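Jirisen simulation cell – setup and upkeep meeting
December 22, 2022

Present: Anneliese Böttcher (chair), Vikas Bhatia, Renu Bhatt, Tadeo Ojeda
Apologies: Pallavi Uniyal

1. Matters arising
Tristar licence renewed. The March item on log storage stays open.

2. Simulated humanoid, arm and gripper setup
Renu reported that the passage map now loads with both arms attached. The start pose has both grippers open, fingers up, forward of the torso. Joint limits were copied from the Havivero file – two of the 16 entries had the wrong sign and were corrected by hand.

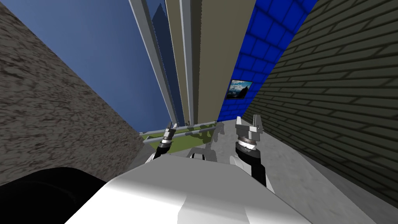
Tadeo asked whether the start pose should be stored with the robot or with the map, as the last reload had overwritten it. Renu preferred the robot file. Agreed.
Action: RB to move the pose and lock it.

3. Gripper contact model
Vikas went through the finger meshes. The toothed surfaces are kept in the visual model, but contact is worked out on a plain box. Test run 1,735 stopped with the fingers passing through each other on closing. He has set the closing limit back by 2 mm and will repeat the run with the original friction value. The finger spread at rest is unchanged. 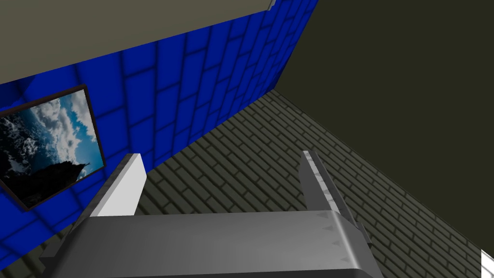 Fig. 2. Gripper open, no part held; blue tiled wall to the left.

Anneliese asked for the mesh and the contact box to carry the same version number – at present they do not.
Action: VB to renumber both and tell Pallavi.

4. Upkeep
Wrist camera offsets to be checked every 12 days. Old Rizvi scripts to be removed once Tadeo has copied the reset routine.

5. Any other business
None. Next meeting to be set by email.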